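Kesham two-arm handling project
Progress report to the fund, September
Work package 2: working rules and good practice for paired arms

Quick one this time, fuller tables in the annex when the annex is ready.

Where we are

Draft 3 of the rulebook is out to the partners. Nasr have sent comments back, Bratix have sent half of theirs and promised the rest. Zaltari still reading. Main change from draft 2 is that the whole thing is shorter. Draft 2 had grown to 80 clauses and the operators said, fairly, that they were not going to read it at the bench. We've split it: a short set of bench rules that gets printed and stuck up by the cell, and a longer reference part for whoever writes the local risk assessment.

Bench rules now cover start of shift, hands and hair, speed limits, object handling, stopping, logging. Cleaning was in the reference part, has been moved up to the bench part after arguments.

Object handling

This is the section that took the time. Household objects with small and middling sizes were fine under draft 2. Luggage was not. Hard cases are awkward: shiny, rounded at the corners, wheels in the wrong place, zips and tabs that hang out. Rules that make sense for a box don't carry over.

What we have now, wording near final:

Closed cases only. Zip fully closed before the case goes in the cell, sliders together, tabs hanging clear of the wheels.

No gripping by zip tabs or pullers. Grip on shell edges or corners. Wheels may be touched but are not to be used as a lifting point.

When both arms are on one object, neither arm lets go while the other is carrying load. Sounds obvious, wasn't written down anywhere.

Contact speed is lower than free speed. We have put 30 mm per second as the ceiling for first contact on hard shells. Bratix want this higher, see below.

Wrist view to be checked before the first run with any glossy object. Reflections on a black shell can look like edges or like another object.

Case work at the bench, two arms:
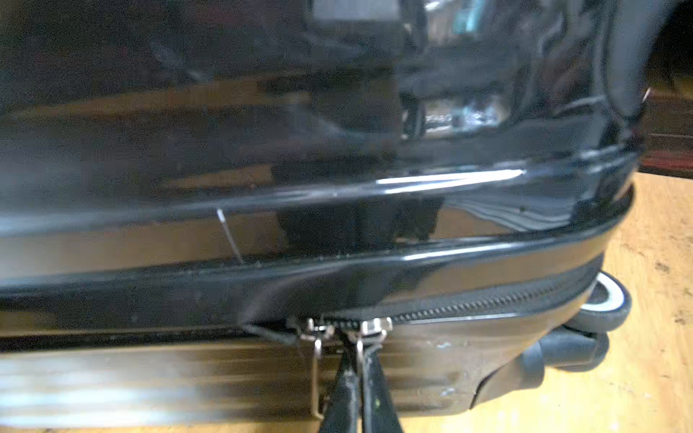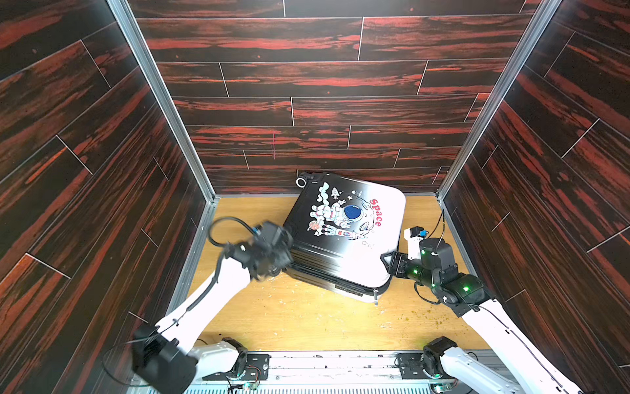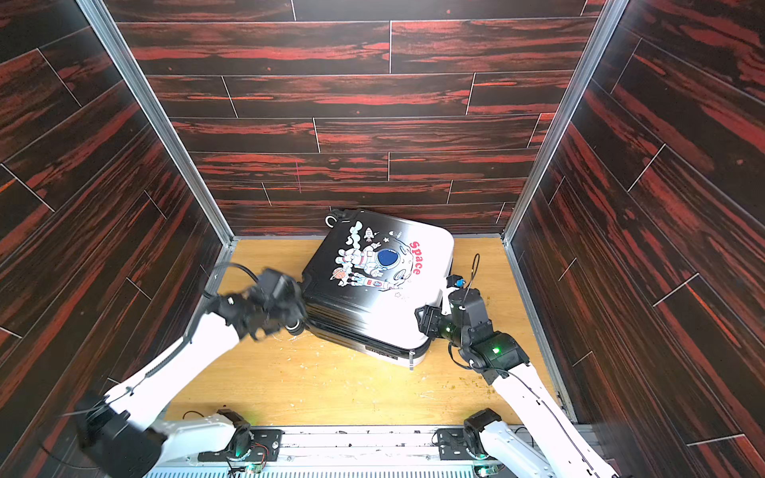 The rule on two-arm contact had three versions before we settled. First version said both arms must touch at the same moment, which no operator could do reliably and which would of made most runs a breach. Second said one arm always leads. Current version lets either arm arrive first, provided the one already in contact is holding still or pushing below the contact ceiling. Nasr happy with that. We think it's workable.

Floor and housekeeping

Moved up to bench rules as said. Floor of the cell to be brushed at start of shift and at each object change. Grit under a hard case scratches the case and the floor both, and it also changes how the case slides, so runs before and after a clean don't compare well. Cable check goes with it: slack enough for full reach, nothing that can loop over an object or get under one. Draft 2 only said "cables to be tidy" and everybody's idea of tidy is different.

Stopping

Stop button test at start of shift, each arm and then both. The both-arms test was missing from draft 2, picked up by Zaltari on their first read. After any stop with an object held, operator supports the object by hand before the grippers are opened, and only with power to the arms isolated. We need to check this against the local procedure at each partner, as Bratix isolate differently. Not done yet.

Logging

Target is 800 logged runs under the draft rules before we call it final. Nearly there on the small objects, behind on luggage and anything else that needs two arms. Log sheet has been cut to one side of paper. Near misses now go on the same sheet as ordinary runs, the separate form wasn't getting filled in.

Still open

Contact ceiling. Bratix say the 30 figure slows their line work too much. We have asked for their measurements and will look again once they arrive. Not minded to change it on opinion alone.

Marking of worn objects. Do we retire a case when the shell is scuffed, or keep it and note the condition? Leaning to keep and note. Real luggage is scuffed.

Training. Who signs off a new operator, and whether a sign-off at one partner counts at another. Kesham would like it to, Nasr's insurers may not.

Money and time

Spend is in line with the plan. Small underspend on travel, as the Zaltari visit was done by video call. We would like to move this to printing and laminating the bench rules, please confirm that's allowed under the grant terms. No change asked for on the end date.

Next period

Finish luggage runs, settle the contact ceiling, recieve the remaining Bratix comments, issue draft 4. Plain-language check of the bench part by someone who hasn't worked on it. Annex to follow seperately, with the run totals by object type.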